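Collection news: the kitchen table task

In September our group moved from single objects to mixed cutlery. The task is called Suden, and its rule is simple: chopsticks and spoons lie scattered on the table, and the operator picks them up one by one with the hand-held gripper. We now have 471 recordings from 10 kitchens.
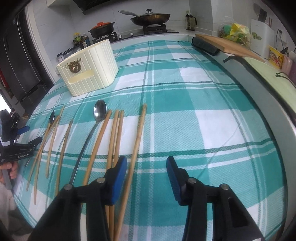 What we ask from operators

Please change the layout before each recording -- also the angle of the sticks. Thin sticks lying close together are the most useful examples for us. If you drop one, continue and do not restart. Send questions to Ustyna Hladun.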